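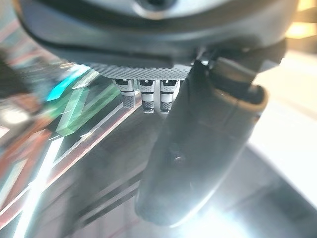

The Well at Parnwood

My aunt left me the house in Parnwood and, with it, a share in the well. The share came as a letter, folded into the back of her recipe box, and it said that the water would answer one question for each owner, if asked before breakfast.

I didn't believe it. I sold insurance for Drudis for most of my working life, and I have read a lot of letters from people who wanted something to be true.

The neighbor across the lane believed it. She came over with a loaf and told me the well had told her husband where to find his father's watch.

"Where was it?" I asked.

"In his father's coat."

"And he hadn't looked there?"

She said I was missing the point, and took her plate back sooner than I expected.

The man at the feed store in Clatberg had a better one. His grandmother had asked the well for a number and it had given her 1,892. She spent the rest of her life waiting to find out what it was for. She tried it on the lottery, on locks, on a hymnal that only went up to 200. I asked how a well says a number. He thought about that while he rang up my birdseed.

"Slowly, I guess," he said.

So in September I went out one morning without my coffee. The lid was heavier than it looked. The rope went down about 30 feet and came up with a bucket of water and one leaf. I felt foolish, and I was cold, and I had not settled on a question. I had a few ready that would have tested the thing properly, with answers I could check at the county office.

What I asked was whether my aunt had been lonely out here.

A truck went by on the Väisänen road. Something dripped. I stood there long enough for my slippers to soak through, and then I put the lid back and went in and made eggs.

The neighbor was at the door before I had finished them.

"Well?" she said.

I told her it hadn't said anything. She looked past me at the table, where without thinking I had set 2 plates, and asked if there was any more toast.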